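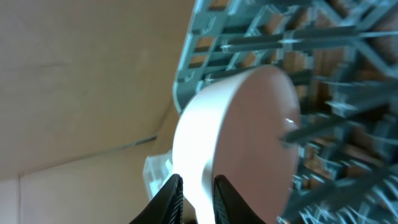
White container, close view

From: Nelli Kauppinen
To: Flurbridge Licensed Houses mailing list
Date: 24/08/2022
Subject: Re: Cellar visits, glass washing and the winter ale trail

Dear members,

I write on behalf of the Flurbridge Licensed Houses Association in reply to the message from Mr Kwok, which is quoted below for those who joined the list after it was sent. I have taken his points in the order in which he raised them.

> From: Fung-ping Kwok
> Subject: Cellar visits, glass washing and the winter ale trail
>
> Dear all,
>
> I should be grateful for clarification on three matters before we commit our house to the December trail. First, are cellar visits to be made before or after a house is entered on the trail card? Last year ours came when the card had already been printed, and we were then asked to withdraw one of our two guest ales.
>
> Secondly, the notes sent out in the spring refer to "an approved glass-washing routine" but do not say who approves it. We renovate our glasses by hand every fortnight and would not wish to change this.
>
> Thirdly, may a house serve thirds on the trail, or only halves and pints? Several of our regulars walk the whole route and would prefer the smaller measure.
>
> With regards,
> Fung-ping Kwok
> The Mak Inn

Cellar visits. All visits will be completed before the card goes to the printer. There are 24 houses on the provisional list and Harpreet Leclerc will carry out the visits, accompanied by Yuk-lan Liao where a house has changed hands or has put in new lines. Licensees will be given nine days' notice. Please have your line-cleaning records and your cellar temperature log to hand. A house which does not keep a written log may still be entered, but will be asked to start one and to show it at a second visit.

Mr Kwok is right that his house was treated poorly last year. The guest ale in question was in good order and the request to withdraw it arose from a misreading of the delivery note. The Association has written to him separately.

Glass washing. The word "approved" should not have appeared in the spring notes and members may disregard it. Each house is free to follow its own routine, provided that glasses are rinsed clear of detergent and are not filled while still warm from the machine. Renovating by hand is perfectly acceptable. The small items on the bar and in the back kitchen (garnish tubs, drip trays, lidded pots) are a matter for the house and will not be looked at during a cellar visit.

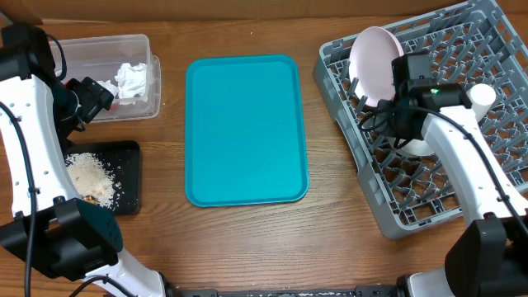 Teal tray and clear storage container on a wooden table

Measures. Thirds may be served, and the card will say so. Houses wishing to offer them must use stamped third-pint glasses or lined glasses marked at that measure. Zinano Glassware has agreed to hold a supply for members - orders should be placed directly with them and not through this list. The Association printed 346 cards last winter and ran out before the final weekend, so the order will be increased this time.

Two further items have been raised by telephone. The minibus provided by Clalex Coaches will run on both Saturdays or on neither, depending on the number of seats reserved, and I will confirm the position once Dulce Salinas has heard from the firm. Members are also reminded that the stamp for the trail card is to be kept behind the bar. Cards left on tables with the stamp beside them caused some difficulty at the smaller houses.

Replies on any of the above may be sent to the list. Questions concerning an individual cellar visit should go to Harpreet Leclerc only, as the results are confidential to the house concerned.

Yours faithfully,

Nelli Kauppinen
Secretary, Flurbridge Licensed Houses Association

To leave this list, send a blank message with the word "remove" in the subject line.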